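Leveling a ring-base stand

June 5, 2021
By Siddiqui

The stand is a Zonel, bought in March as a replacement for a flat-plate model I had used for years. It is white coated metal rod: one upright, three spokes, one ring. The product page gives the weight as 900 grams. My kitchen scale did not argue.

Ring bases have a known weakness. A plate will sit on its high points and stay put. A welded ring that is slightly out of plane will rock on two of them, and the upright magnifies the error. A small gap under the ring becomes a visible swing at the top. On a carpet this does not matter. On a hard table it does.

Checking it

Set the stand on the flattest surface you have and press on the ring directly over each spoke tip. If it clicks, it is rocking. Slide a strip of printer paper under the ring and work it along until it stops dragging. Mark both ends of the gap with tape. Mine was on the side away from the first spoke, and it took two thicknesses of paper to fill.

Correcting it

Do not bend the upright. Loosen it at the hub if yours unscrews, then turn the ring over and press the high section down against a folded towel, using body weight and no tools. Check, repeat. Small pressure several times is easier to control than one large push. Gistlow sells clear adhesive dots that will also take up the slack, part number 2145, but they collect lint and I removed them from the last stand.

The table top is a pale wood finish from Sullis and scratches less than I expected. I still lift the stand to move it.
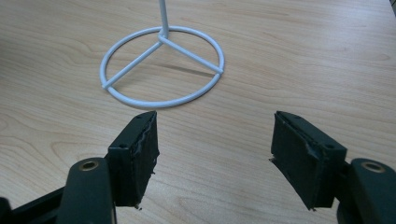

Cable routing on the upright

Fasten the cord low on the pole first and leave slack above. One tie near the hub is enough. A second tie higher up pulls the cord tight whenever the top is turned.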